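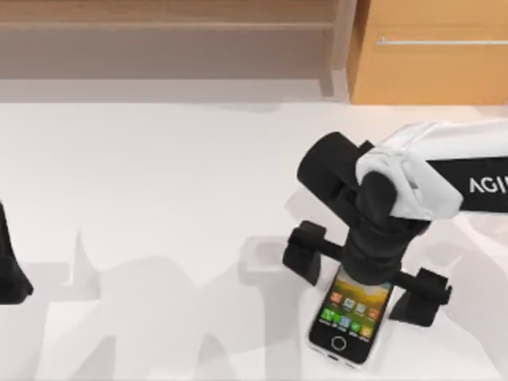 Packing Light for the Kilau Traverse
July 2024
By the Trail Desk

I had 9 days of food on my back and I was already eating the good stuff at the first creek crossing (the peanut butter cups never stood a chance). My hiking partner had warned me about this. I'd nodded, and then I'd packed a whole salami.

The Kilau Traverse starts out friendly enough: a dirt road, some cows, a gate that takes two people to close. Then you hit the switchbacks below Flallness and it's 1512 feet straight up to the saddle, no shade, with the lake winking at you from the wrong side of the valley. I stopped a lot. I took so many pictures of the same ridge!

We camped at Teuber Meadow, where the mosquitoes were waiting for us. I ate dinner walking in circles with my hood up, and I'd do it again, because the light on the granite went pink for a good half hour and then the stars came out all over the place.

Next morning we dropped our packs and scrambled up Clastent, which is loose near the top. Stay left of the gully. We went right, and it cost us most of the morning and a good chunk of my shorts. There's a register in a coffee can up there, and I signed it with a very shaky hand before we picked our way back down to camp for more salami.

Contact us | © 2024 | Back to top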